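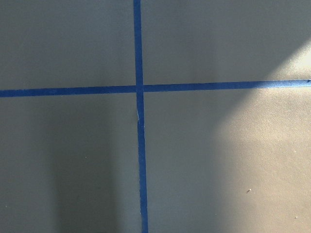 Blue tape on grey, with the light coming across it.

Day 23 without a proper headache, and 600 words or so a day in the notebook

23/02/2019

I said in October that I would write something once I had kept up the breathing practice for long enough to have an opinion. I now have one, although it has changed a few times along the way.

For anyone new, I started meditating because I wasn't sleeping. I was waking at three most nights and lying there going over work, and by the afternoon I had a tight band of pain across my forehead. The doctor checked my blood pressure, told me to cut down on coffee and gave me a leaflet. I did cut down on coffee. I read the leaflet on the bus and left it there.

A woman at work lent me a set of recordings called Song. There are 156 of them and most last less than ten minutes. The first few are just counting breaths. I found them dull and gave up twice. The third time I did them sitting on the floor with my back against the bed, before breakfast, and for some reason that stuck. I have now done 78 of them, so I am halfway.

The part that helped most was the body scan. You start at the feet and move your attention up slowly, and when you find somewhere tight you stay with it for a few breaths. My jaw was the surprise. I had been clenching it all day for years and had no idea. Once I noticed it I could let it go, and a good many of the headaches went with it.

I also went on a weekend retreat at Irkero, which I had mixed feelings about. The food was very good and the walk down to Bridadum in the rain was the best hour of the two days. The talks were less useful. One of the teachers told us that any illness can be thought away if you believe hard enough, and I don't think that is true or kind. My mother had a bad hip and no amount of thinking would have fixed it. I think the mind can do a fair bit about tension and worry, and I'm happy to leave it there.

Things I have stopped doing: looking at my phone in bed, eating lunch at my desk, and marking each session out of ten. The marking made me cross on the bad days.

I still wake at three now and then. Last week it was two nights running. I did the counting and was asleep again before long the first night, and the second night I got up and made toast.

The Dutside group meets on Tuesday evenings and I am going to try it for a month. It is a longer sit than I'm used to, forty minutes, and my knees may have something to say. I'll take a cushion.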